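Search this site
Enter keyword
Home > Textiles > Finishing and Folding

T-Shirt Folding: Gallery and Table Notes

Filed under: Laundry & Folding, Work Surfaces, Knitwear

Shares 138 | Comments 2

This page collects notes on folding short-sleeved knit shirts on a flat table. It belongs to the Weseo folding series, which covers garments that leave the dryer or the line in no particular shape and have to end up as a stack of equal rectangles. The entries are short and follow the order of work: table, spreading, smoothing, folding, stacking. Measurements are for an adult medium shirt in jersey knit unless the entry says otherwise.

1. The table

A folding table should be longer than the shirt and close to the shirt's width with the sleeves out. A little overhang at the sides is acceptable. Too much overhang is a problem, as the weight of the hanging fabric pulls the body off center while the other side is being worked. The Gusulton pattern table, used for the notes on this page, has a smooth white top. White shows lint and loose thread, and both should be wiped away before a dark garment goes down.

Smooth tops let the fabric slide. This helps during smoothing and hinders during folding. A felt or cotton cover gives the opposite result. We tried both and kept the bare top for T-shirts and the cover for dress shirts.

Rounded corners are preferred. A square corner catches on knit fabric, mostly at the hem, and can pull a loop.

2. Spreading the shirt

Lay the shirt down with one pass. Hold it by both shoulder seams, let the hem touch the table first, and lower the shoulders away from the hem. Air trapped under the body will lift the middle. Press it out toward the nearest side.

Face up or face down depends on the fold. For a fold that shows the print on the finished stack, the shirt starts face down. For an inspection pass it starts face up, and it is turned over afterward. The inspection pass covers the print, the neck rib, both sleeve hems and the bottom hem. 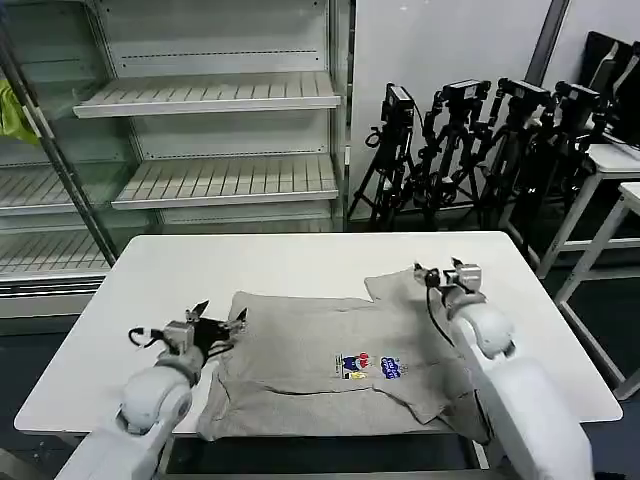
Heather-gray T-shirt on the white table, spread but still rumpled, with a fold line running across the lower half and fabric hanging over the near edge at both sides. The upper right corner is pinched near the shoulder and sleeve. Small color graphic and blue oval badge near the center of the body.

3. Smoothing

Work from the center out. Creases in jersey come in two kinds and are treated differently.

Soft creases have no sharp edge. They move when the fabric next to them is moved, and a light pull at the nearest seam is usually enough to clear them.

Set creases are lines left by an earlier fold or by the drum. They stay in place when the fabric around them is pulled flat. A set crease across the lower half can be used as the halfway fold if it runs parallel to the hem. If it runs at an angle, steam it out first, or the finished rectangle will lean.

Pull at seams only. Pulling at the open body stretches the knit, and the stretched area stands up as a shallow bubble. The shoulder seam is the strongest point and will take the most tension. The neck rib should not be used as a grip at all.

Heather yarns hide shallow creases well because the color already varies. Check a heather shirt from a low angle, with the light coming from the side. Flat overhead light will miss most of them.

4. Side folds

Fold the first side in along a line that starts halfway between the neck and the shoulder end and runs straight to the hem. Turn the sleeve back on itself so that its hem lies inside the folded edge. Repeat for the second side. The two edges should meet or overlap slightly at the center of the back.

The width of the finished strip sets the width of the stack. We use 20 cm for all adult sizes. Larger shirts take a deeper side fold and make a thicker packet, but the footprint on the shelf stays the same.

A folding board can be used as a gauge. The Skota board is cut to the strip width and is pulled out from the neck end after the second side fold. Pull it straight. Any twist drags the upper layer along with it.

5. Cross folds

Bring the hem up to a point just short of the neck rib, then fold in half again. Two cross folds give a packet that stands on its edge in a drawer. For an open shelf, stop after the first and lay the shirts flat.

Thick prints resist a fold. If the cross fold would land on the print, shift it toward the hem and accept a slightly uneven packet. Prints folded under load for long periods can stick to themselves, mainly in warm storage. The July batch had several of these, all from the bottom of the stack.

6. Stacking

Alternate the direction of the folded edge every few shirts. The folded edge is thicker than the open one, and a stack built in one direction will tip toward the open side. Keep stacks low enough that the bottom shirt can be pulled out without taking the others with it.

Shelves with small perforations or slats allow some air through the stack and are fine for cotton. Put a sheet of paper down first if the slats are wide, as they leave lines on the lowest shirt.

7. Common faults

Leaning rectangle: the side folds were not parallel. Open to step 4 and start again.

Sleeve showing at the edge: the sleeve was turned back too far out. Tuck it in before the cross fold. It cannot be fixed afterward without opening the packet.

Bulge at the center: the side edges overlap too much, or air was left under the body in step 2.

Neck off center: the first side fold was deeper than the second. Match the distance from each fold to the neck rib.

More in this series: Folding Dress Shirts on a Covered Table / Towels in Thirds / The Shao Method for Long Sleeves

Tags: t-shirt, jersey, heather gray, folding table, creases, stacking

1,086 views | Share | Print | Leave a comment (2)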